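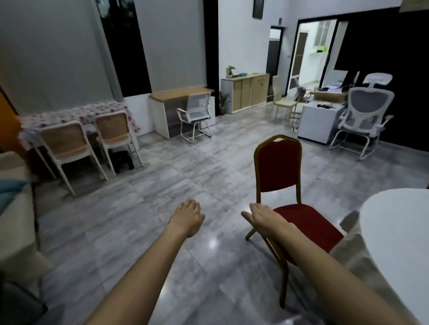

What weight is the Baird stacking chair rated for?
The rated static load is 400 lb, applied to the center of the seat with all four feet on a level floor.

Baird Stacking Banquet Chair
Made by Lakonholm
Supplied by Biltus Contract Seating, Stonstead
Page revised 2019-02-08

Overview

The Baird is a crown-back stacking chair for function rooms, hotels, places of worship and meeting halls. It is sold by the carton and by the pallet. The frame is welded and ships assembled. The seat and back pads are screwed to the frame from behind and underneath and can be replaced on site with a No. 2 Phillips driver.

The current model replaces the earlier Baird with the riveted seat pan. Pads for the two versions do not interchange. To tell them apart, turn the chair over: the current seat pan is held by screws at the corners, the earlier one by rivets along the side rails.

Frame

Tubing: square steel, 1 in, 18 gauge
Joints: MIG welded, ground at visible faces
Cross brace: under seat, front to back
Finish: powder coat
Feet: nylon insert glides, replaceable
Stack bumpers: rubber, one per side, under seat rail

Seat and back

Seat foam: molded polyurethane, 2.5 in
Back foam: cut sheet, 1 in
Seat pan: plywood, 7/16 in
Edge: waterfall front, piped seam
Cover: woven polyester or contract vinyl
Abrasion: 70,000 double rubs (vinyl), 50,000 (woven)

Dimensions

Overall height: 36.5 in
Overall width: 17.5 in
Overall depth: 22 in
Seat height: 18 in
Seat width at front: 16 in
Weight: 13.5 lb

Heights are measured with standard glides fitted. Felt-base glides add 1/8 in.

Stacking and transport

Stack no more than eight high on the floor and ten high on the Baird dolly. Stacks should be built against a wall or in a corner. When lowering a chair onto a stack, keep it level until the bumpers meet the rail below. Chairs dropped in at an angle will mark the back tubing of the one underneath, and this kind of wear is not covered by the warranty.

The dolly takes chairs at a slight backward lean. It passes through a standard 32 in door opening when pulled from the narrow end. Do not use it on ramps steeper than 1:12.

Row spacing

For theater seating, allow 36 in from back to back. Ganging clips are available for rows and fit the front legs only. They can be added to chairs already in service – no drilling is needed. Local fire codes may call for ganging above a certain number of seats, so check before the layout is fixed.

Floor protection

Standard nylon glides are intended for carpet and vinyl. For polished tile, sealed stone or wood, order the felt-base glide (part BA-GF). Grit caught in a worn glide will scratch a gloss surface. Inspect glides every 3 months in rooms that are reset daily, and replace the full set on a chair when any one is worn to the rim.

Cleaning

Woven covers: vacuum, then spot clean with a water-based upholstery shampoo. Allow to dry fully before stacking.
Vinyl covers: mild soap and water. Bleach solutions stronger than 1:10 will dull the surface.
Frame: damp cloth. Abrasive pads and solvent cleaners cut through the powder coat and void the finish warranty.

Ordering

Chairs are packed four to a carton. Stocked covers ship from Stonstead within five working days. Customer's own material is accepted with a lead time of six weeks from receipt of fabric – send 5/8 yd per chair, plus an extra yard for patterns that need matching. The factory closes for two weeks in August, and orders in that period are scheduled from the reopening date.

Stock at last count: 2,277 chairs, all stocked covers combined. Quantities by cover are given on request.

Spare parts

BA-G Nylon glide, set of four
BA-GF Felt-base glide, set of four
BA-SB Stack bumper, pair
BA-GC Ganging clip, pair
BA-SP Seat pad, state cover
BA-BP Back pad, state cover
BA-D Dolly, ten chair

Warranty

Frame: ten years against weld failure
Foam: five years
Covers and finish: two years
Glides and bumpers: treated as wear parts, not covered

Claims need the batch number, which is printed on a label under the seat pan.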